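Verpflegung für Vereinsgruppe bei Langstreckenfahrt (Brevet)

Radsportabteilung Grenlow
Eingestellt am 7.12.25

Unsere Abteilung beabsichtigt, im Mai mit 30 Mitgliedern an der Langstreckenfahrt nach Villanueva teilzunehmen. Wir bitten um Auskunft, ob an den Kontrollstellen Eigenverpflegung ausgegeben werden darf und welche Menge je Person anzusetzen ist. Die Ausschreibung äußert sich hierzu nicht eindeutig.

Tourenwart_Wondville
Die Ausgabe eigener Verpflegung ist nach unserer Kenntnis ausschließlich an den Kontrollstellen zulässig. Begleitfahrzeuge dürfen zwischen den Kontrollen nicht anhalten und nichts anreichen -- Verstöße führen zu Zeitstrafen. Bei uns hat sich ein Abstand von 70 Kilometern zwischen zwei Ausgaben bewährt. Je Abschnitt kalkulieren wir sechs kleine Portionen pro Person, davon mindestens zwei salzige. Die Mengen sollten vorab mit jedem Mitglied abgestimmt werden.

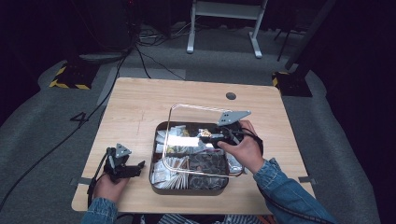 Einzeln verpackte Kleinartikel im Tablett mit transparentem Deckel

Für die Anmeldung eines Verpflegungspunktes ist beim Veranstalter eine Frist von 10 Tagen einzuhalten. Das Formular ist über das Portal Tileo abrufbar.

RSG-Mitglied
Sechs Portionen sind meines Erachtens zu viel. Mir genügen belegte Brote.

Radsportabteilung Grenlow
Wir danken für die Hinweise und werden den Verpflegungspunkt fristgerecht anmelden.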